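Handout 3: Folding soft items on the bed

Read this before the practical. Faith Nyamweya teaches both groups, and each group has 18 places. Bring one worn T-shirt or a hand towel from home.

A bed gives you more room than most tables, but the surface moves. Wrinkles in the sheet carry through into whatever you fold on top of it. Pull the sheet toward the corners first, then smooth it from the center out with a flat hand. 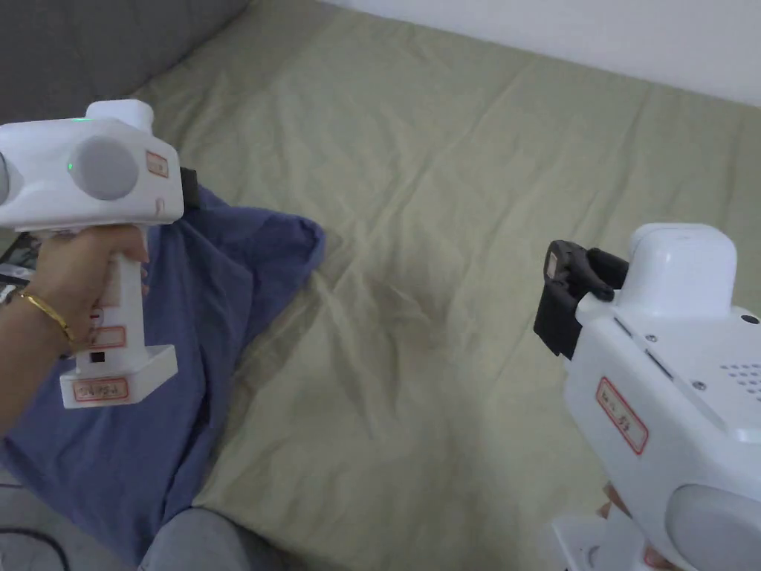

Cotton tops crease fastest when they have been left in a heap. Shake the item twice, hold it by the shoulders and lay it face down. Side seams should run straight before you make the first fold.

**Order of work**

1. Smooth the sheet.
2. Spread the item flat – sleeves out, hem toward you.
3. Fold each side in to the middle.
4. Fold the hem up to the collar, in 2 moves for a long shirt.

Towels skip the side folds. Fold them in half lengthwise, then in half again.
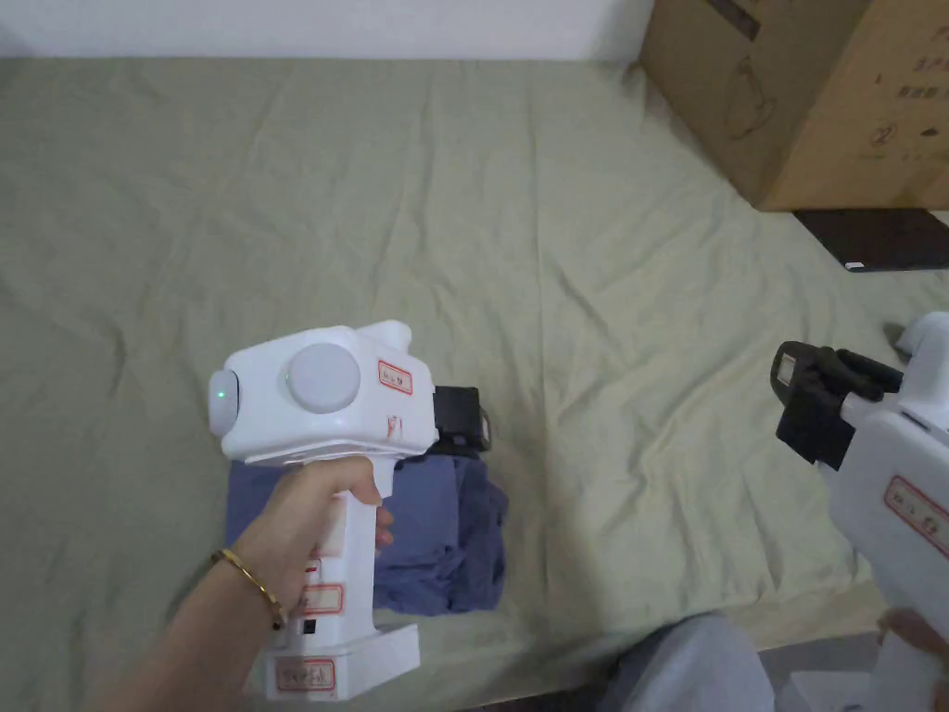

## For next time

Write some 500 words on how your household stores folded laundry. Say which items go in drawers and which stay on a shelf. Hand it in at the start of class.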